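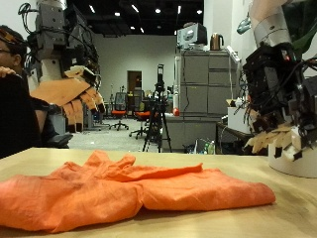
August
By the Wollport Young Science Desk

Why Cloth Wrinkles

Cloth is made of threads, and threads are made of fibers. A fiber is a very thin strand. Cotton fibers come from a plant. Wool fibers come from sheep. Polyester fibers are made in a factory from melted plastic that is pushed through tiny holes.

To make a thread, many fibers are twisted together. To make woven cloth, one set of threads is laid side by side and a second set is passed over and under the first. The threads that run the length of the cloth are called the warp. The threads that cross them are called the weft. A T-shirt is different. It is knitted, so its threads form rows of loops.

What happens in a fold

When cloth bends, the outside of the bend is stretched a little and the inside is squeezed. If the bend is gentle, the fibers spring back when you let go. If the bend is sharp, or if something heavy sits on it, some fibers stay in the new shape. The line they leave is a wrinkle.

Inside a cotton fiber are long chains of a material called cellulose. The chains are held to each other by weak links called hydrogen bonds. Bending the fiber breaks some of these links. The chains slide a short way and new links form in the new position. These new links hold the wrinkle in place.

Water and heat

Water gets between the chains and loosens the links. This is why a cotton shirt left damp in a heap dries with creases in it. The links form again as the water leaves, and they form in whatever shape the shirt has at the time.

An iron uses the same process. Heat and steam let the chains move. The weight of the iron presses them flat. As the cloth cools and dries, the links set again.

Polyester takes in very little water, so it wrinkles less in the wash. It has to be warmed before its chains can move much. At 300 degrees Fahrenheit it softens enough to take a crease, and pleats in skirts are set with heat for this reason.

Wool fibers are naturally crimped, like small springs. A wool sweater hung in a steamy bathroom will lose many of its wrinkles.

Try it

You need two squares of plain cotton cloth, 18 inches on each side, and a little water.

Leave one square dry. Wet the other and wring it out. Crumple each square into a ball and put a heavy book on top of each. Wait 60 minutes. Open both squares, lay them flat, and let the damp one finish drying. Compare the creases. Then repeat the test with polyester and write down which cloth changed the most.

Words to know

Crimp: the natural wave in a fiber.
Warp: threads that run lengthwise.
Weft: threads that run across.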